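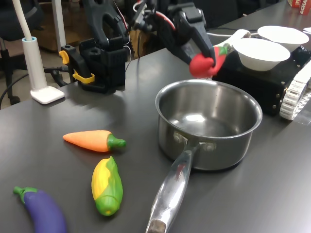
Play vegetables and a stainless steel saucepan, part of the pretend kitchen collection at the Trostwood Toy Library.

TROSTWOOD TOY LIBRARY OPENS ITS PLAY KITCHEN ROOM

Families can borrow a whole pretend dinner, pan included

TROSTWOOD, July 17, 2018 – The Trostwood Toy Library has opened a room given over entirely to pretend cooking, and every item in it can go home with a family for up to 27 days. The Play Kitchen Room is on the ground floor of the Sotley Street building, next to the picture books.

The collection holds 600 pieces, sorted into 80 kits. There are soup kits, breakfast kits, picnic kits and a very popular market stall. The vegetable soup kit comes with a red pepper, a carrot, a corn cob and an eggplant, all plastic and all sized for small hands, plus a real saucepan to put them in.

The real pans were the idea of Uzma Lashari, who runs the toy library and tested the kits with local families starting last November.

"Kids know a toy pan when they see one, and they know the pan from the stove at home too," said Lashari. "Give them the real thing and the soup gets serious! They stir longer, they talk more, they want to know what goes in first. We had one little girl make eggplant soup for her whole family, and then for the next family over."

Many of the pans were donated by Trostwood households, and some have a few years of cooking behind them. The library is happy to take more. Small saucepans with a single long handle are the most useful, and a scuffed handle is fine as long as the rivets are tight. Glass lids and nonstick pans can't be accepted.

Each kit comes in a cloth bag with a picture card listing the contents, so children can help pack up before returning it. Pieces are washed between loans.

The room also hosts Soup Hour, a drop-in session for children ages two to six and the grown-ups who come with them. Sessions last 60 minutes and are free. Borrowing requires a toy library card, also free to residents of Trostwood, Sotley and Tarar.

Contact: Uzma Lashari, Trostwood Toy Library, Sotley Street, Trostwood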